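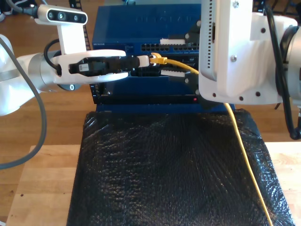
What does the field evaluation technician do?
Installs, checks and reports on the Culum bench kit at customer sites, and writes up whatever does not work.

Collier is hiring one technician for the Culum evaluation program. Culum is a bench kit for cable handling trials on network equipment. It is leased to customers for a trial period and then bought or returned. The post is based at our Borkia workshop, 40 hours a week, with travel to 2 customer sites a month. Contract length is 6 months, starting in December, renewable once.

Duties
Unpack, mount and level the kit.
Run the acceptance routine and log failed insertions by connector type.
Replace finger pads and report wear.
Train customer staff on stop and restart procedures.
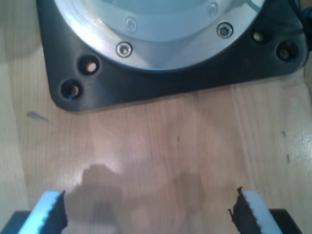
Mounting accounts for most of the service calls we receive, and the technician will own that procedure. Applicants should be at ease with hex keys, torque settings and a written checklist. The base plate has round mounting holes outside the metal ring, and the ring has its own hex-socket screws; the two sets are torqued and recorded separately.

Requirements
Two years of bench or field service work.
Basic Ethernet cabling.
Clear written English.
A driver's license.
Experience with the Mihăilă controller is useful but not required.

Send a resume and one service report you wrote yourself to Blandine Jacquet, quoting reference 587. Remove customer names from the report first.

Posted 2019-10-21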